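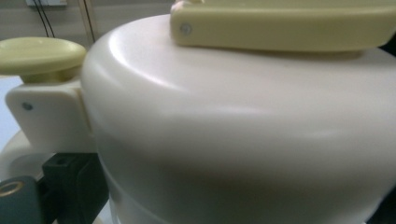 Off-white housing, pale handle.

Home | Posts | Weddings | Money | About

What the venue tour leaves out

June 26, 2018
By Kuo-hua Lai

My sister is getting married next April and I have been drafted as the family skeptic. She and her fiancé fall in love with every room they walk into. My job is to stand at the back and ask what the room costs after you add everything up. We have done 8 venue tours so far. I have a folder.

The one I want to talk about is Altby, the old mill out past the county line, because it is the favorite and because everybody I mention it to says "oh, it's gorgeous." Fine. It is gorgeous. It has brick and big windows and a creek you can hear from the terrace. I still don't understand the price sheet.

The sheet gives you a room fee for Saturday use. Underneath, in smaller type, it says "ceremony setup available." I asked what available meant. It meant another fee. I asked if the chairs from the ceremony could be carried over to the dinner, and the coordinator said most couples prefer to have a second set. I'm sure the people renting out the second set prefer it too. We got a yes in the end, but only if our own people move the chairs during the cocktail hour, and I can already picture my uncles doing that in their good shoes.

Then there is the caterer list. Altby has an "open list," which has two names on it, Umedia and Hung. I ate at both tastings. Umedia did a short rib that was very good and a vegetarian plate that was a mushroom with some ideas around it. Hung was plainer and hotter and they let us take the leftovers home. Both quotes had a line called event support at 17 percent. I asked the Umedia rep if that was the tip. She said no, it was event support. I asked what it supported. She said the event.

I asked Hung the same thing by email and got a real answer, which is that it pays for the van, the insurance and the person who stands by the kitchen door with a clipboard. All right. I can live with a clipboard person if you tell me there is one. My sister thinks I was rude to the Umedia rep. I don't think so, but I have been asked to let her write the emails from now on.

The other thing that bugs me is the capacity number. The fire card on the wall by the coat room says one thing and the brochure says another, lower thing, and the floor plan they drew for us is lower again. We asked for a dance floor and lost two tables. We asked for a band and lost another one. By the time we had a wedding in there it was a pretty snug room, and we were being steered toward the tent. The tent is extra. The tent floor is extra on top of the tent.

For comparison I made everybody drive to Kallau, which is a grange hall with a stage and a parking lot. I will admit it has no creek. The lighting is what you would expect. But the woman with the keys handed me one sheet of paper with one number on it, and tables, chairs, kitchen and cleanup were all in the number. You bring any food you like. You have to be out by eleven. My sister stood in the doorway for a while and said it smelled like her elementary school, and that was the end of Kallau as far as she was concerned.

So we are probably going with the mill. I did get a few things in writing first: the end time, the overtime rate, who keeps the deposit if the creek comes up over the access road, and the cake cutting fee. Yes, they had one. It was listed per slice. They dropped it when I asked if we could cut the cake ourselves, and I would suggest asking that wherever you book.

I keep hearing that you can't put a price on the day. Every person who has told me this was selling something, apart from my mother, and she isn't paying for the tent.

If you have had a dinner at Altby in the spring, I would like to know if the terrace heaters work. The coordinator says they are wonderful. She also said the parking was ample, and I walked back to my car along the shoulder of the road.

Next tour is the florist, who wants a deposit before the meeting where she tells us what flowers cost. I have questions about that too, and my sister has asked to see them first.

Last updated: a few typos fixed, caterer section corrected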